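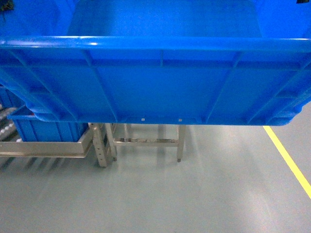
Choosing bins and totes is the first step for any workshop preparing for the Rusberg tote-handling service. The service sends a two-armed unit to move containers between benches, stands and conveyor lines, and its results depend heavily on what it is given to carry. Bins with a thick, rounded rim are preferred. A large blue bin with raised ribs on its outer face and sides that taper toward the base is a sound choice for bulk work, with smaller ribbed totes kept for the conveyor. Bins with folded, split or wire edges should be set aside for hand use.

The following tips were prepared by the Wastunell Workshop Advice Office after a review of the service at its Brotau site. They are intended for small workshops and packing rooms considering the standard plan.

Before the first visit

Empty each bin that is to be moved and wipe the rim with a damp cloth and a little dish soap. Oil and polish make the rim slippery and should be removed. Allow the bin to dry fully.

Check the inside corners for cracks. A bin that flexes when lifted by one edge should be retired.

Remove hanging tags and loose tape. Flat labels may stay, provided they are placed well below the rim.

Floors and lanes

Mark walking lanes with solid yellow floor paint or tape. Smooth floors should be swept before each shift and mopped at the end of the day. Mop buckets belong against the wall, outside the lane, with the handle upright.

Glossy floors reflect overhead lights. During the review, the service technician, Wilson Chávez, asked that two lamps above the packing area be fitted with diffusers. Stops caused by glare fell from 9 in the first week to one in the second. Workshops with similar flooring may wish to make this change in advance. 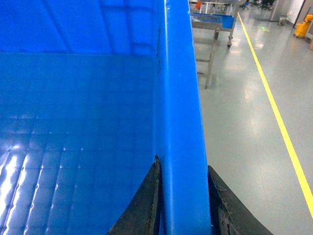 The unit takes a bin by its wall, with one finger inside the rim and one outside. Stacked bins must therefore be separated beforehand, and nothing should be clipped over the edge. Carts and tables used as landing points should have their wheels locked.

Care of the fingers

Finger surfaces wear with use. Rusberg recommends wiping them after every 30 lifts where dust is present. A dry, lint-free cloth is sufficient. Solvents are not permitted under the service agreement.

Cost and terms

The standard plan was quoted to this office at $273 per week, with a minimum term of 8 weeks. Replacement finger pads are included, but floor marking and lighting changes are not. Orders for the December intake are handled through the Lò sales desk, which also supplies the site checklist.

Overall assessment

The service performed well with empty and lightly filled bins. It was slower than a practiced worker when bins had been left at an angle to the bench, and staff found it worthwhile to square them up before each run. Heavily loaded bins were not part of the review and no advice is offered on them.

Reviewed 21 October 2023. Workshops should confirm current terms with the sales desk before placing an order.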